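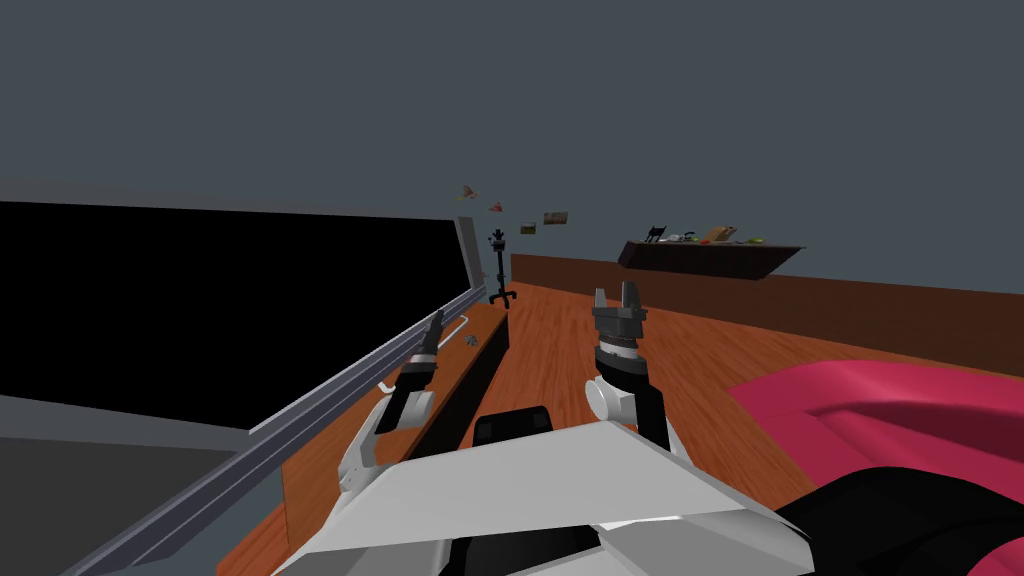

Re: [drukby-robots] Has anyone tried the Kirville home pack?

May 6, 2020

Hello all,

I've had the Kirville trial running since March, so I can answer most of this, and I've quoted the original message in chunks because otherwise I'll wander off (I may wander off regardless).

> I'm looking for a simulated house to put our two-armed robot in before
> we let it anywhere near a real kitchen. Adomaitis sell one called
> Kirville and the web page makes it look marvellous, but then they all
> do. Has anybody on the list used it for longer than an afternoon?

Yes, me! Most evenings for weeks, and a fair few lunchtimes. I like it a lot more than I thought I would, and I've got a list of grumbles as long as your arm.

It opened on our old desktop at the Pudham workshop without any fuss, which put me in a good mood straight away. You pick a house, pick a robot, choose where the robot stands and off you go. The default view is from just behind and above the robot's shoulders, so you look out over the top of the pale grey shell with an arm going up on either side. I hated it for the first hour and now I wouldn't swap it. Driving both arms from there feels natural very quickly, and you can usually see both grippers against whatever you're about to bump into.

> How good are the kitchens? We mostly care about drawers, handles and
> things left lying on worktops.

Handles are the best bit, I think. The long wooden cabinet in the house I use most has white bar handles, a decent size and easy to pick out against the orange-brown wood, and the grain is nicely done too. I've spent hours bringing the left gripper in over that cabinet, because if you come in low you clout the elbow on something and have to back all the way out again. The collision shapes match what you see to within a whisker, so when you hit a thing you really did hit it. The pack we had before this one used to stop the arm dead in thin air, a good hand's width from anything, and I can't tell you how cross that made me.

Small objects are more of a mixed bag. The pack has 1,733 of them according to the list that comes with it, and plenty are lovely, but from across the room a good number turn into little coloured smudges. There's a dark counter over on the far right with a row of bits along it, and I still couldn't tell you what the tan slanted one is without driving over to look. If your robot is meant to find the right thing from a distance, try this before paying. If it's going to be close up anyway, you'll be fine.

> Does it look real enough to train a vision system on?

Hmm. Floors, yes, the reddish-brown boards are very handsome. Walls, not so much. In my view the background behind everything is flat slate grey, no lamps, no ceiling, and a couple of small pictures are just hanging there in the grey with nothing behind them. I asked Adomaitis and they said there's a setting for wall drawing which is off in the trial. I haven't seen it switched on so I'm not promising anything! For practising reaching and grasping I stopped noticing after a day. For training cameras I'd want to see the full version first, and I'd ask them for a demonstration with your own choice of room.

Shadows are a bit heavy as well. The side of my cabinet is practically solid black, and the big dark unit on the left is one enormous black panel from where the robot stands. You can turn the lighting up but then the pale shell goes chalky and the fingers get hard to judge.

> What about the robot itself? Can you change the grippers?

You can. It comes with a two-fingered one on each arm and there are 10 others in the menu, of which I've tried three. The plain two-fingered ones have been the most dependable. One thing to watch: when a gripper is turned edge-on to you it looks like a single narrow stick and you lose all sense of whether it's open. My left one spends half its life like that. I roll the wrist a bit before I commit to a grab, and my success rate went up no end once I'd got into the habit. There's a second view from the wrist if you prefer, but it's jerky on our machine.

> And is it worth £900?

For a group like ours that would be using it every week, I'd say yes. For one person with one project, I'd ask about the monthly price, which they don't put on the page but will tell you if you email. Support has been good. I've sent them 13 questions and had proper replies to all but one (the one about saving a session halfway through, so I'm guessing you can't). The manual is thin, and the chapter on moving furniture is plain wrong about which key does what. Hold the shift key, whatever page it says otherwise on.

Other grumbles in no order. It forgets my window size every time. The sound of the motors can't be turned off separately from the warning beeps. You have to restart to change house. And it's far too easy to start a run standing too near the furniture, so nudge the robot back a step and save that as your starting position.

We've got the trial until the end of the month and I'm happy to bring the machine along to the next Pudham meet-up if people want a go with both arms. It takes a few minutes to set up and there's a spare pair of hand controllers, so two of us could take turns. Shout on the list if you're keen, and if you've a particular room or job you'd like to see, tell me beforehand and I'll have it loaded.

Cheers from the Pudham end

> Any opinions gratefully received, good or bad. I need to put in for the
> money fairly soon and I'd hate to pick the wrong one.

P.S. Ask them for the bigger house when you sign up. The trial gives you the small one unless you say.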